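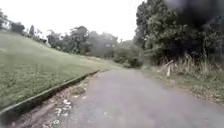
Miltov

Filed under: Stories / Short / Machines
Last updated: October

The planner stopped publishing at frame 1792. Pejman Ansari found this in the log at almost 11 at night and wrote it on the whiteboard under the other numbers.

"The costmap was fine," he said. "Free space out to the bend."

Aaliyah Fraser scrolled back. The segmentation node had labeled the asphalt as path and the concrete curb as a boundary. It had labeled the dirt strip beside the curb as path at 788, as boundary a few frames later, and then as path again. The label flipped whenever the white flecks entered the lower part of the image.

"Petals," she said.

"Or paper."

"The class list doesn't have either."

Miltov was the name of the stack. The vehicle had only a serial number, and it was at Sternville on a charger. Teodor Skjelbred had written the recovery behavior two jobs ago, at Penner, and brought it with him. It had three states: wait, back up, ask. The transition to ask required a confidence below threshold for 18 consecutive cycles. The flipping label reset the counter each time.

"So it waited," Aaliyah said.

"It waited correctly," Teodor said on the speaker. He was at home and there was a faucet running.

Karine McIntyre, who had to send the report to Stanent, wanted a cause in one line. Pejman offered her unstable traversability estimate. She typed it and deleted it.

"Where was it trying to go?"

"Around the bend, past the shrubs. The goal was on the other side."

"What's on the other side?"

Pejman opened the map. The tiles ended at the shrubs. Someone had placed the goal by hand, in gray, outside the surveyed area. The author field said A. Adebisi. Abimbola Adebisi had left the company before the summer. The commit message was one word – further.

Teodor turned off the faucet. "Do we remove it?"

Aaliyah added a hysteresis term to the label filter and set the counter to decay instead of reset. She ran the log again. In replay the planner published through 1792 and kept going until the data ended.

She left the goal in the file and pushed the branch.

We use cookies to remember your reading preferences. Accept | Manage settings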